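4.2 Sorting and racking at the bench

Claims that a single arm can take over the small chores of a shop floor usually rest on one task, tried many times with the parts set out in advance. We used the Flumix bench model to ask for less and check it harder. The arm had to move flat parts between trays, some lying askew (Figure 3).

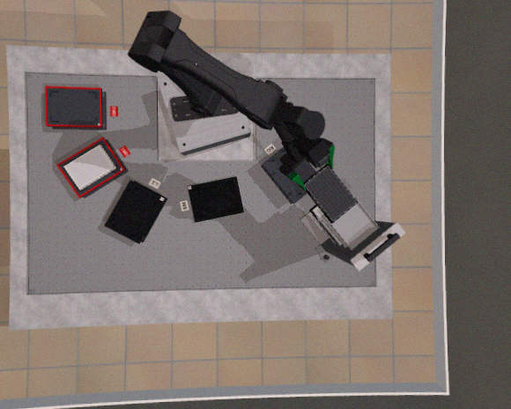 Page last changed: July 2018

Figure 3. Simulated bench from above, with five trays, each with its own small label.

Of 300 attempts, 95 needed a restart by hand. Hashmi's planner did better on trays set square -- hardly a test of anything a kitchen drawer or a busy workshop would offer. The racks are harder, as the fingers must come down among upright clips or pegs. A side view of the same bench shows the green gripper empty above the right-hand rack. 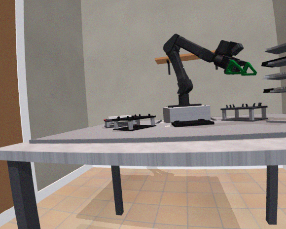 Trutberg, May

We would not yet call this a working helper. The Bedis trials report better figures, but on 20 runs only, and with no racks at all.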